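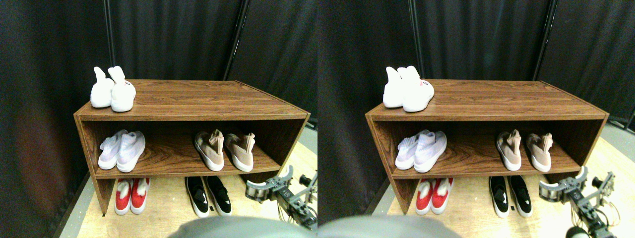

What is Drumero?
Drumero is a tabletop robot arm kit with a two-sided gripper, sold by Claneck for teaching robots to handle household items.

The kit went on sale in March and is aimed at colleges and small workshops. It comes as an arm, a gripper, a power supply and the Sandu control software, which runs on an ordinary desktop computer. Shoes are one of the standard object sets, along with cups and folded cloth. A buyer can work with a plain open rack and footwear of their own. The arm is rated to lift 600 grams, enough for most single trainers but too little for heavy boots. Claneck lists the part number as 3061.

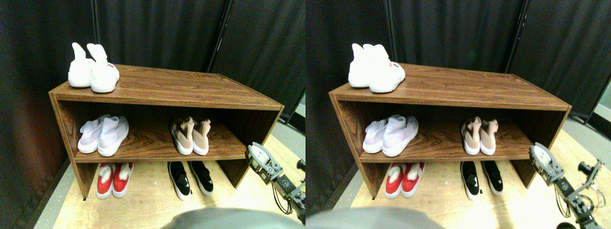
Can the gripper be replaced without changing the arm?
The gripper is held on by four screws and one cable plug, so it can be swapped on its own. Spare grippers are sold by Prandside, which also handles repairs.

Software updates are free for registered owners. The current version of Sandu was released on Jun 24, 2024 and includes more than 100 ready-made movements. Earlier versions can still be downloaded but are no longer supported.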